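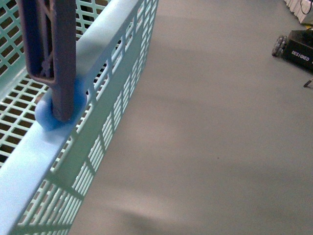 A shopping basket is a hand-carried container used by customers to gather goods in a self-service store. It is smaller than a shopping cart and suits short trips. Early store baskets were woven from willow or bent from wire. Most later ones are molded plastic, often with slatted walls like those of the light blue basket shown, which save material and let dirt fall through.

History

Baskets became common in grocery stores once shoppers began to pick goods from the shelves themselves. Before that, a clerk filled the order behind a counter. In Brusbridge, the Cletus market hall kept 40 wicker baskets by its door and lent them to customers without charge. The wicker snagged on clothing and was hard to wash, and the hall later changed to wire. 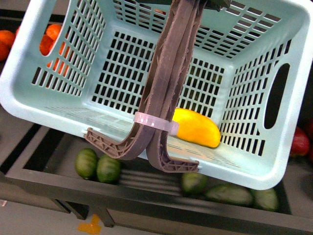
Pale aqua plastic basket with a slotted bottom panel.

Materials and design

Polypropylene and polyethylene are the usual plastics. Both are light and resist water — an advantage in produce sections, where goods are often misted. Handles may be hinged, fixed or cut into the walls. Many baskets taper toward the bottom so that empty ones nest in a stack.

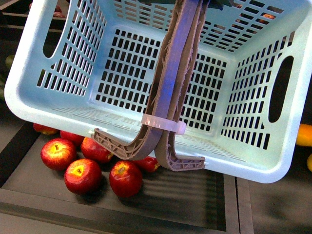

Basket with oval handle openings in its side walls.

Use and care

Stores usually keep stacks near the entrance and collect used baskets at the checkout. The Shao grocery chain owns 826 baskets across three stores and washes them every month. Loss is a steady cost. Inix, a discount store in Brusbridge, replaced 234 baskets after it stopped giving out free bags, and now keeps its stacks inside the second set of doors.

See also: Shopping cart, Crate, Reusable bag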